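3.2 Block sets and sorting surface

The materials for the colour-sorting task were chosen so that colour and shape could be varied independently. Each set consisted of small solid blocks in red, blue, green and yellow. Shapes were drawn from a pool that included cubes, cylinders, stars, hearts and hexagonal prisms, and were assigned to colours so that a group could share a colour without sharing an outline. Where a group did consist of identical shapes, it served as a baseline against which the mixed groups were compared. The blocks were purchased from Natex and used as supplied, without repainting.

Sorting was carried out on a flat wooden board placed on the work surface of the Lomden bench. The board was preferred to bare bench for two reasons. Blocks set down near a hole in the perforated top tended to tip, and the holes themselves provided a regular grid that could be used as an unintended placement cue. The banding in the wood is a weaker cue of the same kind. We did not correct for it, but board orientation was held constant within each session so that any effect would be shared across conditions.

A group was defined by spacing alone. Two blocks of the same colour were scored as grouped when the distance between them was smaller than the distance from either block to any block of another colour. Contact was not required. This rule, adapted from the Clurau layout protocol, admits loose pairs and touching pairs alike, and the two were recorded under separate codes. Figure 3 shows an arrangement with two blocks in each of four colours.

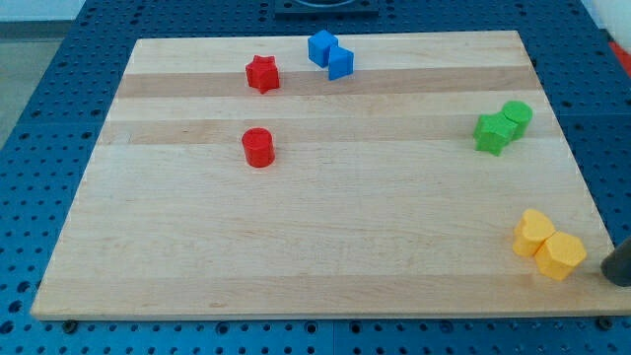 Figure 3. Block arrangement on the sorting board, with pairs at differing separations.

Separation within a pair was measured between the nearest points of the two outlines at board level. Measuring from block centres was tried in August and abandoned, as the centre of a star or heart is difficult to locate consistently by eye. In the final procedure, two raters coded 200 arrangements independently and disagreements were settled by a third reading. Most disagreements involved loose pairs whose spacing was close to that of a neighbouring colour. Arrangements that remained ambiguous after the third reading were kept in the Liem data set and flagged, and are excluded from the spacing analysis in Section 4.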